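Nellik Two-Arm Bench Station – Product Information and Service Notice for Finger Release Fault

Supplied and supported by Dramum. Applies to stations fitted with the Rissanen slotted gripper rail.
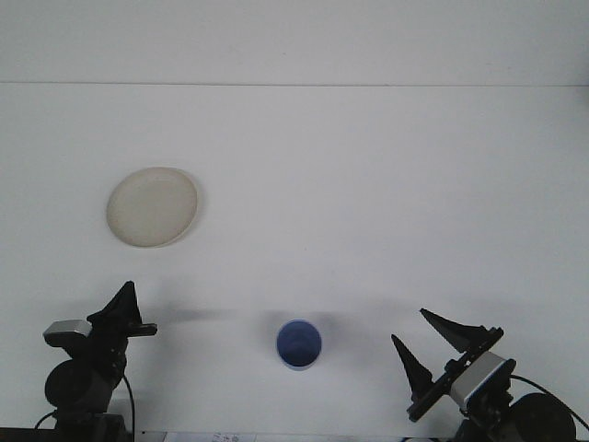

The Nellik station is a two-arm tabletop unit for light handling work with household and laboratory items. Each arm carries a parallel gripper and its own camera block, and both arms share one controller. The standard acceptance task is a transfer: a cup is lifted from the table and set down on a plate. A typical layout places a small blue cup low on the table between the two grippers and a round cream-colored plate farther back to the left, with open space around both. Customers may use other items of similar size, provided that the fingers can open fully without touching anything before the task begins.

Fault description

In September, Dramum received reports that one gripper finger could fail to release after a grip had been held for longer than 20 seconds. The controller recorded the finger as open, and the arm then withdrew with the item still held. At the Dresby test room, a cup was pulled over the table edge in this way. No injury was reported.

Cause

Ishbel Farquharson of the Dramum service department traced the fault to the bolts that hold the finger carriage to the rail. When these bolts are overtightened, the carriage binds under load. The open signal is taken from the motor and does not confirm the position of the finger itself.

Affected units

Stations with controller software earlier than release 70 are affected. Later releases compare motor current against finger travel and stop the arm if the two do not agree. The rail bolts on these stations should still be checked at the next regular service.

Required action

Stop both arms and switch off power at the base before reaching into the work area. The stop button holds the arms in position – it does not remove power from the grippers.

Loosen the carriage bolts and slide each finger by hand along its full travel. Retighten with the supplied driver only. Restore power and run 100 open and close cycles on each gripper with no item in place, followed by 20 transfers at reduced speed. Any failure to release means the rail must be replaced.

Parts and support

Replacement rails and software updates are provided free of charge for affected stations. Requests should be sent to Ruairi Laing, Product Safety, Dramum, with the station serial number and the controller log attached.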